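4.2 Collared shirts

We now turn to the garment that gave us the most trouble and, we admit, the most fun. Towels and T-shirts (Section 4.1) are forgiving. A towel folded a finger's width off is still a folded towel, and most people would put it in the cupboard without a second look. A collared shirt is another matter. It has a front and a back that must be told apart, a collar that wants to stand up or flop to one side, a placket that should run straight, and seams thick enough to push back when a finger presses on them. If a machine can deal with shirts, a good part of the household laundry pile is within reach!

The Olora cell was set up for this part of the study with two arms working over one table, one from each long side. Each trial started with a single shirt dropped on the table by a person who was told only to let go of it from chest height. The arms then had to find the shirt, turn it front side up, smooth the body, lay the collar flaps outward, and fold. We ran 258 trials in all, using shirts bought secondhand in Guvinberg in September so that the cloth would be worn in and a little uneven, the way it is in a real closet. Ironing was not allowed at any point.

Of the 258 trials, 169 reached what we call the flat state: front up, both sleeves clear of the body, no part of the collar folded under. We were delighted by this. Our pilot runs with the older Trerik controller almost never got there, and the change came mainly from letting the two arms act at different times. One arm keeps hold or stays close by while the other moves, much as a person pins down a shoulder with one hand and sweeps with the other. Figure 6 gives an idea of how little room there is around the collar once both grippers are over the shirt.

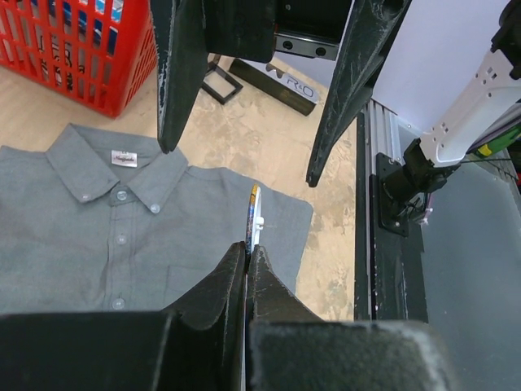

Figure 6. Wrist view of a gray button-collar shirt lying front side up. The closed gripper at the bottom pinches a thin disc-shaped object; the fingers of the second gripper are spread near the collar.

The collar deserves a closer look, as it is where a good deal of the planning time goes. On a shirt like the one in Figure 6, the tips of the flaps are buttoned down, so the flaps have little freedom to move and the planner can treat collar and yoke nearly as one stiff patch. Shirts with loose collars were much harder. The flap would follow the finger, swing past the target and settle somewhere else, and the planner had to start over from a new view. Small buttons in a color close to the cloth are also easy for the vision model to miss. We had expected this to hurt a great deal more than it did. The straight seams of the placket turned out to be a far better guide to where the middle of the shirt is, and once Ye-ji Yeom had retrained the model on seams the left-right errors dropped sharply.

Folding from the flat state went less well. Only 76 trials ended in a fold that our two judges, Liv Blomqvist and Vasco Bastos, both marked as good enough to put on a shelf. The usual fault was a sleeve that slid back out as the second fold was made. Chest pockets caused a smaller but stubborn problem: a fingertip moving upward across the chest can catch the pocket opening and drag the whole front with it. Approaching from the collar side avoids this, at the price of a longer reach.

Is that good enough for a home? Not yet, and we would not leave the cell alone with anybody's best shirt. Speed is a limit too, with single trials taking up to 2 minutes before the first fold is even begun. Still, we find the results very encouraging. For small laundries, where a worker could take over the final fold, a machine that delivers shirts flat and facing the right way would already be a real help, and Ulla Rustad's interviews at the Baloch laundry (Section 5) suggest that staff see flattening as the dullest part of the job. Buttoning and unbuttoning were left out of the present study. Nelu Jitaru has begun work on the top button alone, using the same grippers with softer tips, and we will report on it separately.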